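Home Topics Robotics Learning Methods Glossary

Demonstration collection (robot learning)

By Detlef Frerichs, updated in May
6 comments 34 shares

Demonstration collection is the work of recording examples of a task so that a learning system can later be trained to repeat it. In robotics, one example is usually called an episode or a demonstration. It contains the camera pictures, the positions of the arm joints and the state of the grippers, all stored with a common clock.

Household tasks with clothes are a frequent subject. Cloth has no fixed shape, and for this reason it is difficult to write the rules of its movement by hand.

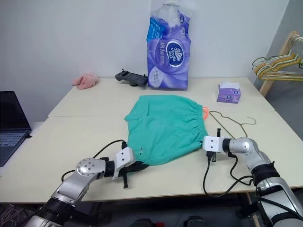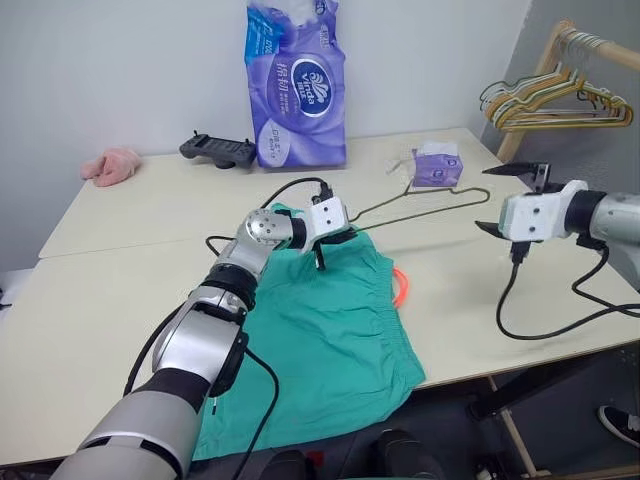

Two-armed work with teal-green shorts and a clothes hanger.

Methods

In teleoperation, a person guides the robot from a distance. The person may hold a pair of smaller arms with the same joints, and the robot copies each movement. The Flastinano collection was made in this way. Its authors preferred it to hand controllers, which in their experience gave slower and less natural wrist turns.

In kinesthetic teaching, the person takes the arm itself and moves it through the task. The method is simple for one arm but tiring for two, and the hands of the teacher often appear in the camera pictures.

A third method uses a gripper held in the hand, without any robot. Many places can be visited in a short time, but the recorded path must be checked later, as a real arm may not be able to reach all of it.

Length and division of episodes

An episode begins with the garment in a start position and ends when the operator gives a signal. Long tasks are often divided. For hanging a garment, the MacLeod guidelines name separate stages for taking hold of the cloth, bringing the hanger into it, and lifting both together to the rail. The stages are marked after the recording by a second person, who has not operated the robot.

In the Lemlow set, one task was recorded in 113 episodes by 2 operators. The notes of this set mention that one operator always began with the left arm, and that the trained system took over this habit.

Variation

A system trained on very similar examples tends to fail when something is moved. Collectors therefore change the position of the garment between episodes, turn it, or leave it partly bunched. Other objects may stay on the table during the work. Opinions differ on how much of this is useful at the start. The Riter handbook advises keeping the first recordings plain and adding changes only after a first training.

Failed attempts

Early collections deleted every episode in which the garment fell. Later ones keep a part of them, especially if the operator recovered and finished the task. Such episodes carry a separate mark, so that they can be left out when needed.

See also: Teleoperation, Imitation learning, Cloth handling, Episode marking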